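Chapter 7
Dried Beans, Peas and Lentils

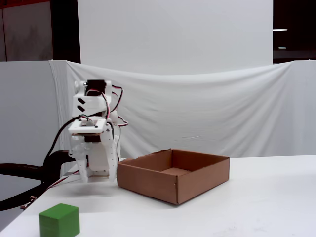

Figure 7.1 White robotic arm beside an open cardboard box.

Chapter authors: Jocelyn Kennedy and Åsmund Brekke

Terms used in this chapter
Pulse, seed coat, cotyledon, hilum, hard seed, hydration ratio, cooked yield, quick soak, brine soak, holding liquid.

Before you begin
This chapter assumes that you can read a yield table, scale a recipe by weight, and carry out the cooling procedure in Chapter 3. Readers who have not worked through the section on starch in Chapter 5 should do so first. The account of softening given below depends on it.

7.1 Scope of the chapter

A pulse is the dry, mature seed of a plant in the legume family, harvested for food. Common beans, chickpeas, broad beans, split and whole peas, lentils and cowpeas are pulses. Green beans and fresh garden peas are treated as vegetables and were covered in Chapter 4. Soybeans and peanuts are grown largely for oil, and the food trade usually classes them separately. Soybeans appear in Section 7.9, where their long cooking time makes a useful comparison, but all tables in the chapter exclude them.

The chapter follows the seed from the storeroom to the holding pan. Sections 7.2 to 7.4 deal with structure, storage and water uptake. Sections 7.5 to 7.8 cover cooking methods, including pressure cooking and oven cooking in sealed pans. Section 7.9 compares species, and Section 7.10 covers purees, fillings and cold salads.

All quantities are given by weight. Cup measures are unreliable for pulses, as the weight of a cupful changes with seed size and shape. A cup of small lentils and a cup of large lima beans can differ enough to spoil a scaled recipe.

7.2 Structure of the seed

Three parts concern the cook. The seed coat is the outer skin. The cotyledons are the two halves that make up nearly all of the weight and hold the starch and protein. The hilum is the small scar where the seed was attached to the pod.

In most common beans, water first enters through the hilum and the small opening next to it. The coat itself admits water slowly until it has been wetted and has begun to wrinkle. Wrinkling is therefore an early stage of soaking and does not show that a bean is ready. A bean at this stage has a swollen coat over a core that is still dry. If it is brought quickly to a hard boil, the coat often splits before the cotyledons have caught up.

Lentils have a thin coat and a flat shape, so water reaches the center over a short distance. Split peas and split lentils have had the coat removed and the cotyledons separated. They need no soak. They also have nothing to hold them together, and will break down into a puree if cooked past the point of tenderness.

The cells of the cotyledon are joined by a layer rich in pectin. During cooking this layer loosens and the cells slide apart under light pressure. At the same time, the starch inside the cells takes up water and swells. A cooked bean is creamy when both changes are complete. A bean in which the starch has swelled but the cell layer has stayed firm is mealy or gritty, however long it has been on the stove.

7.3 Storage and age

Dried pulses are safe to eat for a very long time if kept dry and free of insects, but they do not keep their cooking quality for the same period. Seeds stored warm and damp slowly become hard to cook. They take up water at close to the normal rate, look normal after soaking, and then fail to soften. The change cannot be reversed in the kitchen, although an alkaline soak will reduce its effect.

A second defect has a different cause. Hard seeds have a coat that will not admit water at all. They remain small and smooth at the end of the soak, and rattle when stirred among the swollen ones. Very dry storage increases their number. Most can be removed by hand after soaking.

The distinction matters when a batch goes wrong. If a few beans are hard and the rest are tender, suspect hard seeds. If the whole pot is evenly firm after a full cooking time, suspect old stock, acid in the pot, or hard water, and check them in that order.

Good practice in the storeroom:

Keep pulses in closed containers, off the floor and away from ovens and dish machines.
Mark each container with the date of receipt and the supplier's lot number.
Do not pour new stock on top of old. The two will cook at different rates in the same pot.
Discard any lot showing webbing, fine dust with small round holes in the seeds, or a musty smell.

7.4 Soaking

Soaking shortens cooking, makes it more even, and lets the cook find hard seeds before they reach the pot. It is not required for safety in most species. Kidney beans are the exception treated in Section 7.6, where the soaking water must be discarded and the beans boiled fully before any slow cooking begins.

Three methods are in general use.

Long soak. Cover the sorted and rinsed seeds with three times their weight of cold water and refrigerate overnight. In a warm kitchen an unrefrigerated soak may begin to ferment, with foam at the surface and a sour smell. Such a batch should be thrown out.

Quick soak. Bring seeds and water to a boil, boil for two minutes, cover, remove from the heat and leave for one hour. Drain and continue with fresh water. The method is convenient but gives more split coats than the long soak.

Brine soak. Proceed as for the long soak with 15 g of salt added for each 1000 g of water. Sodium replaces part of the calcium and magnesium in the seed coat and the coat cooks softer. Older textbooks state that salt toughens beans. The statement does not hold for the quantities used here, and the instruction to salt only at the end has been dropped from this edition.

The amount of water absorbed is expressed as the hydration ratio: the weight of the drained, soaked seeds divided by their dry weight. A fully soaked common bean has a ratio close to 2. Weigh after draining in a colander, with the surface water shaken off. Failure to drain properly is the usual source of ratios that appear too high.

Worked example 7.1

A cook soaks 739 g of dry navy beans overnight. The drained beans weigh 1478 g.

Hydration ratio = 1478 ÷ 739 = 2.0

The beans have taken up their own weight in water. Soaking is complete and the batch can go to the stove.

A second container from the same shelf, also holding 739 g dry, drains at 1256 g.

Hydration ratio = 1256 ÷ 739 = 1.7

The second batch should be spread on a tray and inspected. If the seeds are evenly swollen but small, return them to the water. If most are full size and the remainder are unchanged, the low figure is due to hard seeds, and further soaking at the same temperature will do little.

7.5 Water, acid and alkali

Three conditions in the pot affect the rate at which the cell layer loosens.

Hardness. Calcium and magnesium in tap water strengthen the pectin layer. In districts with very hard water, cooking time may double. Filtered water is the simplest remedy.

Acid. Tomatoes, vinegar, wine and citrus juice slow softening sharply. Add them when the beans are tender, and allow the pot to simmer afterward so that the flavor can reach the center. Molasses delays softening as well, through its calcium content as much as its acidity, and this explains the long oven times of traditional baked beans.

Alkali. Baking soda speeds softening. It also darkens pale beans, damages thiamin and leaves a soapy taste if overused. A limit of 2 g per 1000 g of cooking water is suggested, with a rinse afterward where the recipe allows. Chickpeas intended for a smooth puree are the main case in which soda is worthwhile.

Temperature has a strong effect of its own. At sea level water boils at 100 °C, and a gentle simmer slightly below this is suitable for most beans after the first ten minutes. At high altitude the boiling point falls and the cooking time lengthens. Pressure cooking is then the practical choice, particularly for chickpeas and whole soybeans.

Case note: batch records at Solheim

Solheim is a contract kitchen supplying lunches to schools and two care homes. White beans were cooked daily in tilting kettles. Ingvild Åberg, then production manager, found that the texture of the finished beans varied from one day to the next although the recipe card had not changed. Review of the records for June showed that the soak was started at the end of the afternoon shift on some days and in the middle of it on others. Drained weights had not been recorded. The card was rewritten to require a hydration ratio of at least 1.9 before the kettle was filled, and a test of 50 beans from each batch, pressed one at a time between finger and thumb. A batch passed when no more than one bean resisted. The soak itself was left as it was.

Questions on this case are found at the end of Section 7.8. For now, note that the new card controls a result, the drained weight, and leaves the soaking time free to vary.

Review questions for Sections 7.1 to 7.5

1. Explain why a wrinkled seed coat is poor evidence that soaking is complete.
2. A pot of chili contains beans that remain firm after three hours. Tomatoes were added at the start. Describe the effect of the tomatoes and state how the method should be changed.
3. Distinguish between hard seeds and hard-to-cook seeds. Which can be detected after soaking?
4. Calculate the hydration ratio of 500 g of dry cranberry beans that drain at 925 g. Would the batch meet the Solheim requirement?
5. Split peas are listed in many recipes with no soaking step. Give two features of their structure that make this possible.

7.6 Kidney beans and the boiling step

Raw kidney beans contain a lectin that causes severe nausea and vomiting when eaten in small amounts. Thorough boiling destroys it. Low heat does not, and a slow cooker may never bring the center of the pot to a sufficient temperature. The procedure in this section is to be followed for red and white kidney beans alike, whatever cooking method comes after it.

Soak for at least five hours. Drain, discard the water and rinse. Cover with fresh water, bring to a full rolling boil and hold the boil for 30 minutes, timed from the point at which the whole surface is moving. The beans may then be transferred to an oven, a slow cooker or a simmering pot and finished as the recipe directs.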